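The back bedroom at Varnbridge: beds, pillows and soft toys

This page belongs to the set on furnishing the house at Varnbridge. The kitchen and hallway have their own pages.
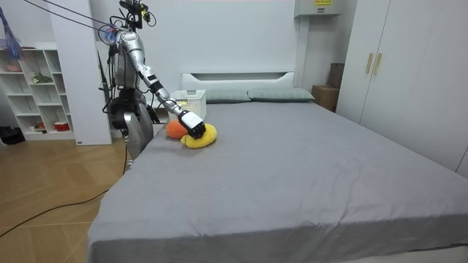 The large bed, with its grey sheet, white headboard and two of the soft toys.

The back bedroom was the last room we got to. It had been used for storage for years and the first job was getting everything out of it, which took Hamish Imrie and me most of a weekend in May. The carpet went to the tip and the walls had two coats of white. After that it was a matter of finding a bed big enough to suit the room without blocking the way to the window.

The notes that follow are in the order people tend to ask. Prices are what we paid, delivery included unless I say otherwise.

The bed

Bought second-hand from a couple in Bustberg who were moving to a smaller flat. We paid 300 for the bed and headboard together, and the mattress was new and cost more than that. Czesław Wieczorek drove it over in his van and helped carry it up the stairs. The headboard went up in one piece. The base had to come apart on the landing and be put together again in the room, and one bolt is still missing from the far side. It holds well enough without it.

The headboard

White, with a long slot recessed across the upper part. I was not sure about the slot when we went to see it, as it looked like something that would gather dust. It does gather dust. A dry paintbrush gets it out in a minute or so, and a cloth wrapped round a ruler does the same job if you have no paintbrush. I have grown to like it – a plain white board would have been rather blank against a white wall.

The sheet

Grey, from the Neveo range. We tried a white one first and it made the whole end of the room look like a clinic. The grey is easier to live with and shows less. It is a generous size, so there is plenty to hang over the side of the mattress. I don't iron sheets. If the creases at the foot bother you, pull it tight from the corners before the pillows go on, and smooth it with the flat of your hand from the headboard end down.

The pillows

Two, in a grey-green that sits well with the sheet. The covers came from Kırmızıgül, a small shop that sells mostly towels and table linen and keeps a few bedding colours at the back. They were 85 for the pair, more than I meant to spend. I had gone in for plain grey and came out with these. We stand them up against the headboard during the day and they stay put.

The soft toys

These are for visiting children, and now and then for visiting adults. The yellow one is fuzzy and has a shape somewhere between a star and a flower. My niece says star. The orange one is round and soft, with a patch on top that is a bit lighter than the rest. Both live on the bed when no one is staying and go in the cupboard when the bed is needed. Surface wash only, with a damp cloth and a little washing-up liquid, then left on a towel to dry. I put a fuzzy one through the machine once, years ago, and it came out matted all over.

Making the bed up

Toys off first, then pillows, then strip the sheet from the foot end. Turn the mattress head to foot every few months – it needs two people. Clean sheet on, corners at the headboard first, then the foot. Pillows next, toys last. Spare sheets are on the second shelf of the landing cupboard, grey ones on the left.

What it all came to

The bed, mattress and bedding came to 1,240. The whole room, with the paint, the new flooring and the electrician, was 3,422. The electrician was the larger part of what was left over, as the old sockets were in a poor way and there were too few of them.

Still to do

A lamp for each side of the bed. A hook on the back of the door. Hamish would like a blanket for the foot of the bed and has been sent two samples, both of which he says are too scratchy. The missing bolt is on order.

Page last changed October 18, 2018. If you want the name of the paint, write to me at the usual address and I will look on the tin.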